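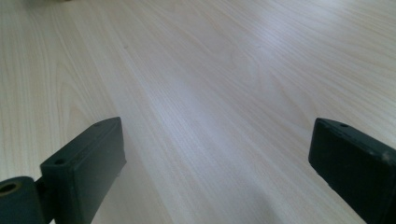 A pale tabletop with wood grain. Strong light makes a white stripe on it.

Keeping a light table clean, and packing small things on it
by Assunta Fiore

In my home the work table is used for everything: wrapping, sorting papers, repairing toys, sometimes dinner. I bought a light one because the room is dark in October and I wanted some brightness. I am still happy with this choice, but a light table needs a little more care than a brown one. These are my habits after 15 years.

Wipe before you wash. Take a dry soft cloth first and go along the grain, from one short side to the other. If you start with a wet cloth, the dust becomes a gray paste and you push it into the joints.

For the washing I use 2000 ml of warm water and one small spoon of dish soap. More soap leaves a film. You will see the film very well when the light comes low over the table, so I always bend down and look from the side before I say that I am finished. Then a second cloth with clean water, and dry at once.

Do not put tape directly on the top for a long time. If you must mark a place, change the tape often. When some glue stays, a drop of cooking oil on a paper towel, wait, wipe, then soap again. Try it first under the table where it does not matter.

Now the packing. I put an open bin on the left and the thing I am packing in the middle, and the right side I leave for my hands. A bin with a low front is best, you can take things out without lifting your arm so high. For long flat boxes, I lay them at an angle to me. It is easier to turn them this way.
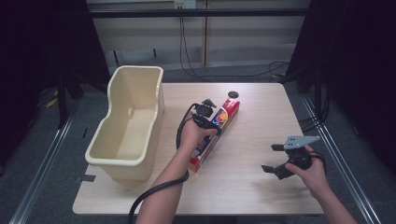
Question from Fengying Cui: My bin is too short for the long boxes. Must I buy a bigger one?
Keep the bin for the small parts and store the long boxes standing on their short end, in a corner or between two books on a shelf. Close them with a paper band first, so the lid cannot open.

If your table has a hole for cables, check it before you sort anything small. I lost 18 beads into mine in one evening. A round piece of felt pressed inside is enough, and it comes out again when you need the hole.

The bin also wants washing. I do it when I change what is stored inside, with the same soap water, and I let it dry upside down on a towel. Paper things go in only when the corners are dry too, because water likes to stay there.

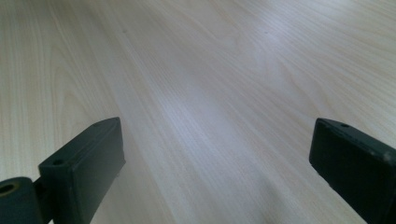
For small spots that do not go away with the cloth, try first with the fingernail, very softly. If you feel an edge, it is dirt and you can lift it with an old plastic card. If you feel nothing, it may be a mark in the surface, and then please leave it in peace. I have scrubbed one such mark until the shine was gone around it, and now it looks much bigger than before.

Cloths I wash without softener. They dry the table better.

Last changed 16 Jul 2018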